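## 4. Loading the practice room

Okay, so you've got the simulator installed and the club's files unpacked (if not, go back to section 3, I'll wait). Now for the part I like best, getting the living room up and running so you can drive in it.

1. Open the launcher and pick **Polgate** from the room list. We have other rooms, but Polgate is the one we all learn on, and the scoring script expects it.
2. Set the physics rate to 100. The default is 30, and at 30 the wheels do a weird little shimmy on turns that'll have you hunting for a bug in your own code.
3. Hit **Load** and give it a moment. My old laptop takes forever on the first try and then it's fine.
4. Press **R** to reset the view, then zoom out until you can see the furniture along the back wall.

> **Note:** If the floor comes up plain gray, your texture folder is in the wrong place. Dimas Wibisono wrote a fix for this, it's in the `tools` folder and you just run it once. 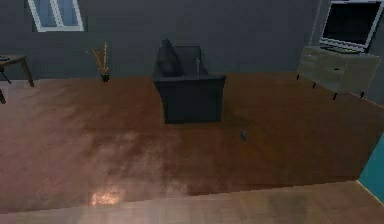 5. Go to **Settings > Collisions** and turn on outlines. The armchair is a nice big box, so it's easy on your sensors. Chair and table legs are a whole different story! A thin leg can slip right between two distance readings, so slow down any time you're heading for the side table or the cabinet.
6. Plan your first run over the open floor in front of the furniture. Stay well out from the wall until your turns are clean.
7. Save your setup under your own name, please. Rizal Wuisan saved over mine in April and I'm still a tiny bit sore about it.

**Caution:** Don't drag the furniture while a run is going. The simulator will let you, but the collision boxes stay behind at the old spots and your robot will start bumping into thin air. Pause first, move stuff, then reload.

**Caution:** Keep the log limit at 3,000 lines or less. Past that the launcher gets slow (like, really slow) and you may lose the end of your run.

If loading stops with error 41, close the launcher completely and open it again before trying step 3. The sensor settings are in section 5.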